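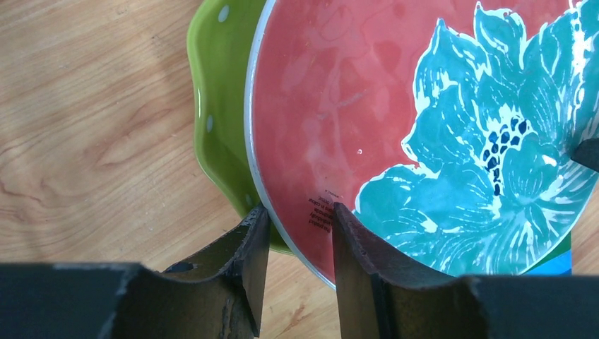
Glaze crazing, entry carried over from the last notebook. Heidrun Prantl's claim is that the Bellamy clear goes to a net of fine cracks because we cool the kiln too fast. I have heard this from three different potters in three different years and each of them was sure. I don't believe it, or I don't believe it explains our pots. A lime-green plate with a wavy rim, like the one on the wooden top there tucked behind the larger plate, is the sort of shape Heidrun says ought to suffer first, all those scallops thinning out at the edge. Fine. Then the scalloped test pieces should be worse than the plain ones, and so far they are not.

Home | Notebook | Kiln log | Clays | Glazes | Contact

4 min read

What we have. Two clay bodies, the Brasberg white and the Tallness buff. One clear glaze, mixed from the same bucket all through. Same kiln, same cone. The Brasberg crazes. The Tallness mostly doesn't. You would think that settled it, as a body that shrinks less on cooling than the glaze sitting on it will pull the glaze apart whatever you do with the vents. Heidrun says the Tallness happened to be on the lower shelf where it cools slower. Annoyingly, she is right about the shelf. I put it there because the props fitted.

So, April, shelves swapped. Brasberg below, Tallness above, everything else as before. Unloaded at 309 on the pyrometer, which was too early and I knew it, but I wanted to hear them. If you have never stood by a kiln full of crazing ware, it pings, a small dry sound like someone flicking a glass in another room. The lower shelf pinged. The upper shelf did one or two and stopped.

Rubbed ink into everything the next morning and wiped it off. Brasberg: net of cracks on every piece, finer on the insides. Tallness: clean, apart from one small bowl with a single long line running from the foot. I think that one is a knock. Heidrun thinks it is the beginning of crazing. We left it on the windowsill to see.

Second firing, slow. Kiln left shut until it read 5 above room temperature, which cost us a whole day and put Myrtle Ruiz-Ortega's bisque back. Apologies to her, again. Result on the Brasberg: no cracks visible on opening. Heidrun very pleased. I said wait. Left them on the bench and inked them a week on, and the net was there, a bit wider than before. Delayed crazing is still crazing. Slow cooling bought us a week, if it bought anything, and I would want to see that repeated before I gave it even that much.

She then brought in a page photocopied from a 1990 course handout, which says in bold that cooling rate is the main cause. No tests given and no name on it. I have nothing against old handouts but this one also says you can judge a glaze fit by licking the shard, so I am not going to rebuild the firing schedule around it.

On the Grovico frit. The supplier's leaflet says swapping it in will "cure" crazing. Cure is a big word. What it probably does is bring down the expansion of the glaze, which is the right direction, but the leaflet doesn't say by how much or on what clay. Mixed a small batch, 368 g dry, swapping it for the existing frit weight for weight, nothing clever. It went on thicker than the old one. Sieved it again, added water, still thick. Poured, not dipped, for that reason, and this means the thickness is not matched to the earlier tests. Note to self, do not compare the two as though it were.

Came out glossy, slightly milky where it pooled. Inked straight away: no cracks on the Brasberg. Not getting excited. Half of what I have seen "cured" in this workshop was only not crazed yet.

Rough treatment test, for what it is worth. One tile of each into the freezer overnight, then a bowl of boiling water, and round again. The old glaze got worse at once. The Grovico one held through the first round and I ran out of evening for the second. Boiling water on a frozen tile is harsher than anything a dinner plate meets, so a pass would mean more than a fail does.

Myrtle asked the sensible question, which is why we don't just use the Tallness and stop arguing. Cost, partly. And it comes up a dull oatmeal under a clear, which kills the brighter colours. She wants her yellows to stay yellow. That would be a decent reason to fix the glaze for the white body, if the glaze can be fixed.

To do: remix the Grovico batch with the thickness measured properly against the old one. Scalloped and plain rims in the same firing, side by side on one shelf, so the rim business can be put to bed. Ink the windowsill bowl. Heidrun to write down what result would change her mind before we open the kiln, and I will do the same on the back of this sheet.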